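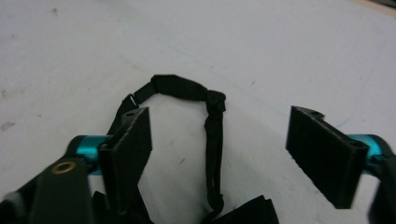

Dress-up evening and the choir's winter supper

January 2019

Thank you to everyone who wrote in after the last newsletter to ask whether the supper is still on, because it very much is, and the kitchen at Mullberg Hall has been promised to us for the whole evening. Tickets are going at a lovely pace (we had sold 68 when I last looked in the tin) and if you sing with us you may bring up to 2 guests. Soup first, then pie, then the singing, and whatever pudding you are all kind enough to carry in with you.
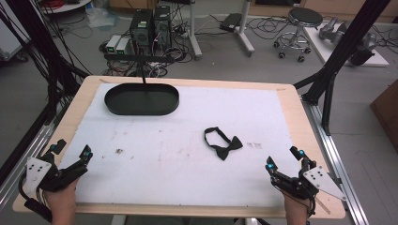
What to wear has filled more of my inbox than anything else, so let me try to settle it. We are keeping to black for the concert half, with any shirt or blouse you feel comfortable in, and please don't go out and spend money on it! A black bow tie like the one on the table, with the bow already knotted, will do nicely for anybody who likes one, and so will a plain scarf or nothing at all round the neck. The sopranos have asked whether sparkle is allowed. It is, in moderation, and the altos may have some too.

The programme is nearly there. We open with the Lindholm carols, which the newer members have learnt so quickly, and then go on to the three boat songs from Mukau that went down so well last August. The low part in the second one still wants a bit of care, so do hum it over the washing-up if you get the chance.
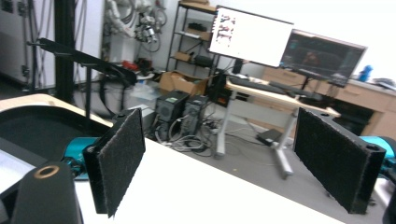 Vorner Community Choir, Social Team

One last plea about chairs. The hall has plenty, but they all need putting out beforehand, and five pairs of hands would make it a pleasant half hour with a cup of tea at the end. If you can come early, add your name to the sheet by the piano or tell any of us at practice. Car sharing is on the same sheet, a little further down.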